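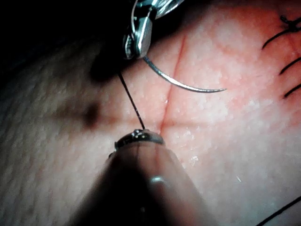
Back from the open day at Dendesstead, typing this up on the train before I forget it all. Went mainly for the instrument bench. Two arms, a tray of wristed tools, suturing on pads, and you could sit down and try the lot. Queue was long. Got my turn after lunch.

Our host was Martti Pelkonen, who runs the bench and talks even faster than I type. He had us swap between tools on the same stitch so we could feel the difference. Good idea, more places should do it.
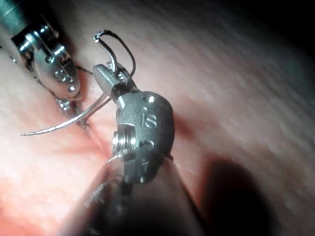

Instruments

Needle drivers first. Short stiff jaws, and the needle stays where you put it. I clamped it a bit past the middle of the curve, Martti moved me further back toward the thread end and the bite got much easier. The second driver they had out, on the Ploltora controller, felt slower to close. Might be the tool, might be the settings. Asked, got a shrug.

Thread is the real pain. With a driver on both sides you get a decent pull on the knot, but the loop stands up over the jaws and you have to go in under it. Lost mine 2 times. The woman after me did it first go, of course.

Then the grasper. Wider jaws, one of them flat with a crosshatch. Lovely for holding an edge, hopeless for me on the needle, it kept wanting to roll. Martti says plenty of people still prefer it on the left hand and keep the driver on the right. I ended up there too by the end of my slot.

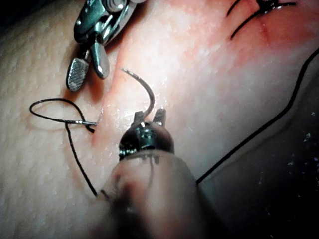
Photo: Cikgate open day, 30 Apr 2022

Cameras next. They had the close-up view from right down by the instrument, and a fixed one from further off. Close view is great for the needle tip, you can see just where it's going. But your own shaft comes up big and blurry at the bottom and thread goes behind it and dissapears. I kept pulling the wrong strand. The fixed view showed me both tools facing each other and the line of the cut, so I flipped to it for every knot and back again for the bite.

Timed myself, becuase I always do. 19 minutes for my first row, some 17 for the next with the grasper on the left. 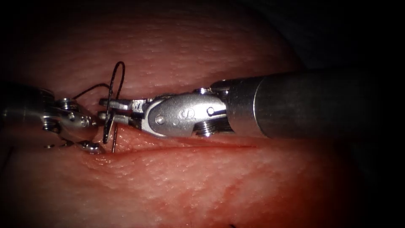
Not much of a gain, and I'd had more practice by then, so don't read anything into it. What I'd like is the same test with the Herrero arm, which was on the program but stayed in its crate. Waiting on a cable, apparently. Martti hopes to have it up in May and took my email.

Practical stuff: go early, there were 11 ahead of me at the bench. Bring reading glasses if you use them, the console screen is close. Coffee free, parking not. Slides should be up on the Cikgate page next week, will add the link when I have it.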